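Teleoperated demonstration in laboratory plate handling

Teleoperated demonstration is a method of showing a robot arm a task by steering it from a distance, so that the recorded movements can later be used to train or to program the arm. In laboratory plate handling the task is usually a short transfer: a microplate is lifted from one nest, carried over its neighbours and lowered into another. The method is closely related to hand guiding, in which the operator takes hold of the arm itself, and the two are often taught together.

Background

Early plate movers were programmed point by point with a handheld pendant. Each nest was taught as a fixed position, and a change in the layout of the deck meant that the positions had to be taught again. Demonstration by remote control was taken up as a way of capturing the approach to a nest as well as its final position — the small corrections an operator makes while the fingers come down on either side of a plate are kept in the record.

The Gomau plate-handling exercises, drawn up by Auður Stougaard and Renzo Sorrentino, are a commonly used teaching set. They are carried out wholly in simulation and draw on 33 taught transfers between labelled positions on a perforated board. Operators work mainly from a view at the gripper, where the labels and the rims of the plates can be read at close range.

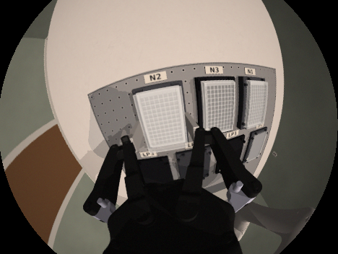
Amedeo Caruso has objected that a view from the gripper teaches operators to trust the fingers and forget the elbow, and that he would sooner see beginners start from a fixed view of the whole table and move to the close one in their second week. Stougaard's published reply accepted the point for hand guiding but not for remote control, where in her opinion the operator has no other reliable way of judging the gap between finger and plate.

The disagreement has not been settled. Later versions of the exercises allow either view, and the choice is entered in the header of each recording.

Equipment

A teaching cell of this kind consists of an arm, a parallel gripper, a board with nests and a means of input. The arm used in the Gomau set is a simulated six-axis collaborative model, marked FANUC Robot CRX-5iA on its casing, standing at one end of the table. The board carries a regular grid of holes, and the nests are arranged in rows across it with space left on the side nearest the base. A box with green, yellow and blue push buttons stands on that side.

Input devices differ between sites. The Rakum controller is a pair of handles which the operator squeezes to close the fingers. The Tedesco controller is a smaller copy of the arm, moved joint by joint, and is preferred where the same operators also practise hand guiding. Both send the position of the gripper at a fixed rate, and both may be scaled so that a large movement of the hand gives a small movement at the plate.

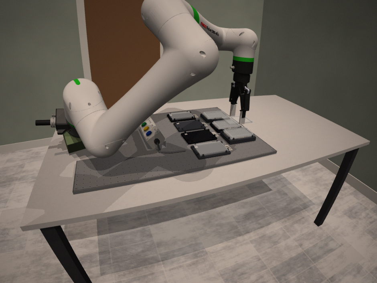
Recording a demonstration

A demonstration begins with the arm in a rest position and ends when it has returned there. The usual order of work is as follows.

The operator names the source and the target nest and starts the recording.

The gripper is brought above the source nest with the fingers open and is turned until they are parallel to the sides of the plate.

The fingers are lowered, closed and raised in one movement. Pauses of more than nine seconds are marked for review.

The plate is carried above the height of the tallest item on the board, lowered into the target nest and released.

Approach from directly overhead is the general rule. Shadi Bataineh's notes on the method recommend that the gripper be held upright from the moment it leaves the rest position, even over empty parts of the board, as a tilt picked up early in the movement tends to remain until the fingers reach the rim. 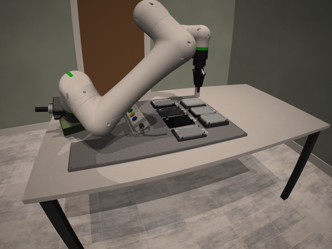
The same notes advise against correcting a tilt during the final descent. The operator should rise to the carrying height, straighten the wrist and come down again, and the whole attempt should be kept in the recording. Attempts of this sort are labelled as recoveries and stored apart from clean transfers, although both may be used in training.

Assessment

Recordings are judged on whether the plate is seated flat and whether neighbouring plates have been disturbed. Time is noted but carries little weight. In the Dester comparison, reported by Brunello Bassi in July, 433 recordings were reviewed, of which 300 were accepted without change. Most of the remainder were returned for contact with an adjoining nest. Bassi considered the rule on contact too strict for lidded plates and proposed a separate grade for them.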